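Open Day at Grila Fills the Binholm Workshop

January 31, 2022

The coffee urn had run dry well before lunch on Saturday, which tells you something about how many people came through the doors of the Grila workshop in Binholm for its winter open day. By the time the sign-in sheets were put away, the staff had welcomed 483 visitors – families with strollers, retired machinists, a good part of the Stitdale high school robotics club, and more than a few neighbors who have driven past the building for years and always wondered what went on inside.

Grila moved into the old furniture showroom in July, and anyone who remembers picking out a sofa there will be pleased to hear that the big front windows are still in place and the parking is as awkward as ever. Past the front desk the building has changed a good deal. The showroom floor is now divided into four work areas, and visitors were taken through them in small groups, with plenty of stopping along the way for questions (and there were a lot of questions, many of them from people under the age of ten).

The stop that drew the longest line was the one for Obi, the company's project to teach robots how to pick up and put down ordinary household things. Much of the teaching starts with people. A member of the team takes hold of a gripper tool, with two fingers at the end and a camera looking down over them, and does a simple job by hand at a table. The recordings are then used to train the robot arm. The guide explained that it takes a great many tries to cover even one small chore, and that the team hopes to have 2000 recordings ready before the next round of training begins.
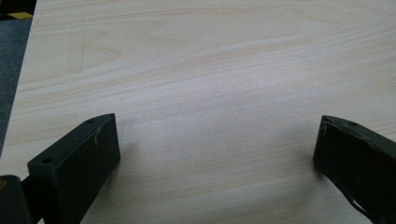 The gripper's two black fingers over the wooden tabletop, as seen by the tool's own camera.

Visitors were invited to try the tool for themselves, and it was a pleasure to watch how quickly people became absorbed in it. Folding a dish towel with two stiff fingers is a good deal harder than doing it with ten soft ones, and there was some good-natured groaning from grown men and women who had been folding towels all their lives. The children did very well, on the whole. One little girl in rain boots stacked a set of plastic cups, knocked them over on purpose, and went straight to the back of the line for another turn.

Over at the robot arm, demonstrations ran every half hour. The arm sorted spoons from forks, placed a mug on a saucer and, at the two o'clock showing, dropped a sponge on the floor to the loudest applause of the day. The guides took it in good spirits and let the crowd see the attempt again. They were frank about what the machine can and cannot do at this point, and several visitors remarked afterward that they liked hearing about the misses along with the hits.

Questions about jobs came up too, as they usually do. Grila staff said the work is still at the research stage and that the first use they have in mind is help around the kitchen for people with limited hand strength. A woman whose mother lives at a care home in Stitdale stayed a good while to talk that over, and left with a folder of information under her arm.

There was plenty to enjoy away from the machines as well. The break room had been turned over to a bake sale for the Binholm library, and the lemon bars went first. A corner by the windows was set up for drawing, and the finished pictures of robots – one with a top hat, another walking a dog – have been taped along the front hallway, where they will stay through the end of winter.

Grila plans to hold another open day in the summer, with longer hours and, we were promised, a second coffee urn. School groups do not need to wait that long. Visits can be arranged on weekday mornings for classes of any age, and teachers may call the front desk or stop in to choose a time. Anyone who left a blue child's mitten in the drawing corner can pick it up there too.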